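Svenja Hollmann
March 3, 2026

I have been reading and asking about checkered floors for the whole winter, and several of you wanted to know what I have learned. So I will write it here in pieces. It is about the pattern, the laying and the cleaning. I am not a tiler, I only have a hallway that needs a floor.

The house is in Gudach and it was built in 1861. The hallway had a brown carpet glued on top of linoleum, and under the linoleum we found cement with the prints of old tiles in it. The tiles themselves are gone. But from the prints one can still see that they were laid diagonally.

This was a surprise for me. I had always imagined a simple straight grid, like a chessboard. In the old prints each square stands on its point, and along the walls there is a row of triangles.

So the first question was: straight or diagonal? I asked at Bachmann, the tile shop behind the station in Rarville. The man there said that straight is cheaper in every way and that he sells both. I appreciated that he left it there.

Sumathi Warrier, who laid the floor at my sister's place, was more generous with her time. She explained that a straight grid shows you every wall that is not square. If the hallway is wider at one end, the last row of tiles becomes thinner and thinner, and the eye goes directly to it.

With the diagonal the cuts along the wall are all triangles anyway. They also change in size when the wall is crooked, but it is harder to notice. In our hallway one long wall leans outward by the width of my thumb, so for me this was a strong argument.

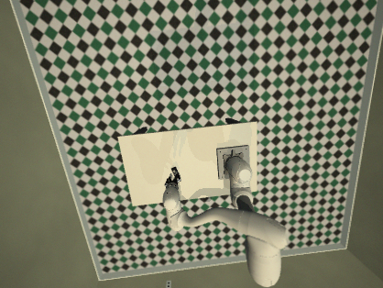

The price of the diagonal is in the waste. All the tiles at the edges must be cut from corner to corner, and small tiles break at the points. Sumathi told me to order more than I would for a straight floor and to keep the rest in the cellar. A color can disappear from the catalog very quickly.

Now the size. I had fallen in love with large squares because they look calm in magazines. Then I put sheets of paper on the floor in the correct size and the hallway looked like a corridor in a bank. Please do this with paper before you order anything. Newspaper is fine.

Small tiles have a different problem. There is much more grout, and a dense pattern can make some people a little dizzy. My mother is one of them. She walked over the sample board with one hand on the wall, and she said it was very nice.

A compromise which I saw in a bakery in Steden: small checks only in the middle, with a plain band all around. The band is usually one color, something dark or gray. It works like the edge of a rug. It also makes the cuts at the wall much easier, because there you have only plain tiles.

I measured the hallway for such a band three times on paper and I got three different results. In the end I drew it with chalk on the cement. If you draw it, start from the middle line and go outward, and do not begin at the front door as I did.

Colors. Black and white is the classic, and it is also the hardest one to live with. White shows the dark dirt and black shows the dust and the dog hair, so at every moment one half of your floor looks unwashed.

Off-white is kinder. So is a very dark brown in place of black. When you hold this brown next to a real black you see a large difference, but on the floor and at night I believed it was black until I had the sample in my hand.

And then green. I did not plan for green at all. In the shop there was a board with three colors: off-white in every second place, and between them the dark green and the dark brown taking turns. From the door I thought it was an ordinary black and white floor. Only when I came close did I see the green.

I like a pattern which gives you something more when you come closer. My husband says that he sees only squares. He has a vote too, but he used it on the front door.

The wall is a part of the question, and I had forgotten it completely. A busy floor wants a quiet wall. I painted one piece of cardboard in cream, one in a dusty pink and one in olive, and I leaned them against the real wall for the whole of February.

The cream was pleasant and also a little boring. The pink was wrong in the morning and lovely in the evening. The olive was good all day, and it took the green from the floor and made it stronger. I am still surprised, because in the can this paint looks like soup.
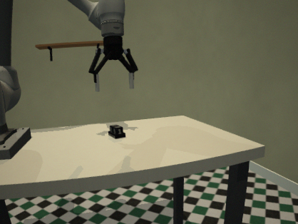
Plain olive green above a checkered floor, with a pale table.

If you choose a green wall for a green floor, be careful that they are not nearly the same green. Nearly the same looks like a mistake. Let one be clearly darker, or clearly more yellow.

Furniture on a checkered floor is simpler than I feared. Pale things with a plain surface do well. We put a cream-painted bench on the sample board and it was immediately fine. My grandmother's carved chair, which I love, looked nervous there. It has moved upstairs.

A word about light. Our hallway has one window above the door, and a glazed tile reflects this window as a pale spot. When you stand at the stairs the pattern goes gray in this place. With matt tiles you don't have it, but matt tiles hold the dirt more. I took a satin finish and I hope that it is a good middle.

Go and see the tile at the hour when you use the room. I brought 6 samples home from Rarville and two of them I already disliked before dinner, although in the shop they were my favorites. The lamps in the shop are much whiter than mine.

Grout! I have read more about grout than I have read about my own pension. In short: a light grout between small checks makes the net visible, and a dark grout makes the light tiles look like islands. A middle gray lets you look at the tiles.

Test the grout on spare tiles and wait until it is really dry. It becomes lighter. I wrote to Bachmann that they had sent me the wrong gray, and the next morning I had to write again and say sorry.

For people who rent: there is vinyl with this pattern and some of it is good. Look at how often the print repeats. In the cheaper one that I saw, there was the same little cloud on a tile in every row, and after I had noticed it I could look at nothing else.

You can also paint a wooden floor in checks. My neighbor did it with masking tape over 2 weekends. It has scratches now by the door and it is still the nicest floor in our street. For diamonds she stretched a string from corner to corner and worked away from the string.

A small use is also possible. A tray, a shelf, the back wall of a cupboard, the border of a tabletop. I think a checkered border around a plain cream area is a very good way to have the pattern when you do not want to walk on it.
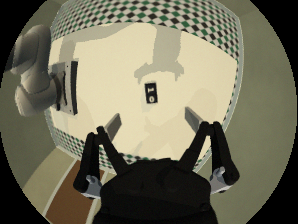

Cream in the middle, with small diamonds in dark green, black-brown and off-white along the top.

If you make such a border, decide what happens in the corners before you glue. Diamonds can turn a corner well only if the length of the side fits a whole number of them. If it doesn't fit, make the plain part a little smaller or bigger. It is easier to change the plain part than to cut a hundred tiny triangles. I know that from a tray.

Cleaning, because many asked. The tile shop and Sumathi agree here: warm water, very little soap, and a second bucket with clear water. Too much soap stays on the tile as a film, and then the floor is dull and you use more soap. I did this for years in my old kitchen.

No vinegar on cement tiles or on marble, please. On glazed ceramic it does less harm, but the grout does not like it. For the grout I use an old toothbrush and patience, mostly the toothbrush.

Costs. I will not give the complete sum, as it depends so much on the region and on who lays it. The samples were free except the special colors, and for the delivery up the hill to Gudach I paid 100 extra. Ask for the delivery early. I asked at the end.

Things I still do not know: if the band around the edge should be brown or gray, and if the first stair gets tiles on its front. Sumathi is for the brown. She also says that the stair should be left alone until the floor is in.

If someone here has a diagonal floor that continues from the hallway into a kitchen, I would like very much to hear how you solved it at the door. Did you put a strip between the rooms or did you let the pattern run through? Photos are welcome, also of the bad corners.

The boxes are standing in the cellar and the carpet is out. Sumathi comes when the cement is dry enough, and until then we walk on boards.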